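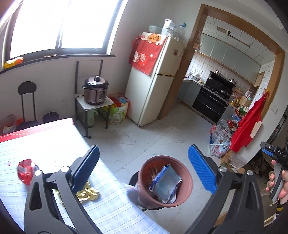 Photo: Bumari Community Help / member upload

Bumari Community Help > Keyboards and Mice > Wireless

Keyboard types double letters after some minutes without use

Posted by ivach_desk

Hello to all. I have a wireless mechanical keyboard, the Hesent 76, bought in May. It is a good keyboard and I like the switches very much, but there is one problem that I cannot solve.

When I don't touch the keyboard for some minutes and then start to type, the first word comes out wrong. Usually one letter is missing at the start, and then another letter is doubled. For example I type "hello" and I get "elllo". After that first word everything is correct until the next pause. It happens with many different letters, so I don't believe it is one bad switch.

What I have tried until now:
Charged the battery to 100 percent.
Changed the USB port of the receiver, from the back of the computer to the front.
Cleaned under the keycaps with a brush and air.
Tried another computer at my work. The problem was the same there.

With the cable I did not see the problem, but I used the cable only for one evening. The firmware shows version 131 in the Whitelaw Keys program. Is it a fault of the keyboard, and should I send it back? The shop wants the original box, and I must first look for it.

Thank you in advance, and excuse me if this was already answered. I searched but I found only posts about the older model.

3 replies

tall_spacebar
Had the same thing. Bought a wired one. No problems now.

m_keys_home
What you describe sounds to me like the sleep mode and not like broken switches. A broken switch would give you the doubled letter also in the middle of a long text, and always on the same key. You say that it is only the first word, so I would look at the sleep timer before anything else.

Please try it in this order:

Connect the keyboard with the cable and open Whitelaw Keys. Go to Device, then Power. There is a setting called "Sleep after". Put it on the longest time, or on Never for one day of testing. Press Save to Keyboard. If you only close the window, the setting stays in the program and the keyboard does not receive it. I made this mistake myself two times.

Then go to Device, Advanced, and look at the debounce time. If it is on the lowest value, raise it by one step. You will not feel the difference in normal typing, maybe only in fast games.

Take away the cable and use the keyboard as you always do. If the first word is now correct, you have found the reason. The battery will be empty sooner, of course. With the lights at 40 percent mine is still good for my working week.

About the receiver: use the short extension cable if you still have it, and put the receiver on the desk. Behind a metal computer case the signal is weaker, and the front port is often right beside other USB devices.

If the problem stays with sleep on Never, then I would ask for an exchange while you have the warranty. Write to them what you wrote here, it is clear enough.

ivach_desk
Thank you, m_keys_home. My "Sleep after" was on the shortest time, I don't remember that I changed it. I put it on Never and pressed Save to Keyboard. Since this morning I have no doubled letters, but one time the first letter was still missing. I will raise the debounce one step and put the receiver on the desk, and write again after some days.

r_lowprofile
Debounce does nothing for a missing letter, only for doubled ones. For the missing one check if your computer turns off the USB port to save power. In Windows it is in Device Manager, under the USB hub, the Power Management tab. Remove the check mark there.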